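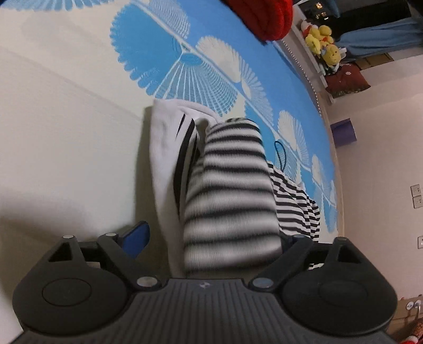 2 min read

Demonstrations by hand: the garment set

May 21, 2020

The Promine set now holds 700 demonstrations recorded with the hand-held gripper, all of them on clothing and small textiles. Recording took place in homes, mostly on beds, with whatever bedding was already there. A striped garment on a blue-and-white fan-pattern sheet is typical of the material: two strong patterns, one on top of the other, and a second piece of cloth partly under the first.

The method is simple. A person holds the gripper, closes its two fingers on the cloth, and does the job at a normal pace. The camera on the tool records the view from the gripper, and the path of the tool is recovered afterward from the video. The same finger geometry is mounted on the arm at Hesgate, so a grasp shown by hand needs no conversion beyond a fixed offset at the wrist.

Hipólito Bustos reviewed the recordings for Udex and sent back 40 of them. Most had one of two faults. In the first, the operator steadied the cloth with the free hand, which gives the arm a motion it cannot repeat alone. In the second, the tool was turned so quickly during the lift that the path could not be recovered. Both groups will be recorded again.

Three changes apply from this batch on:

Start each recording with the fingers open and the whole pile in view. Hold still for one second before moving.

Take the top item first. If two pieces come up together, put them down and continue — do not stop the recording. Recoveries are useful and we have too few.

Leave small items such as hair ties where they are unless the task sheet lists them. Clearing the bed beforehand makes the recordings too uniform.

The remote-control station at Fuentealba stays in use for tasks that need two arms, mainly folding large sheets. It is slower. An operator there completes 10 usable demonstrations in the time a hand-held operator needs for one short session, and setup has to be repeated whenever the arms are moved. For single-arm picking and sorting, the hand-held tool remains the default.

A comparison of policies trained on the two sources is planned for December. Task sheets for the next seven homes are in the shared folder, along with the revised calibration steps.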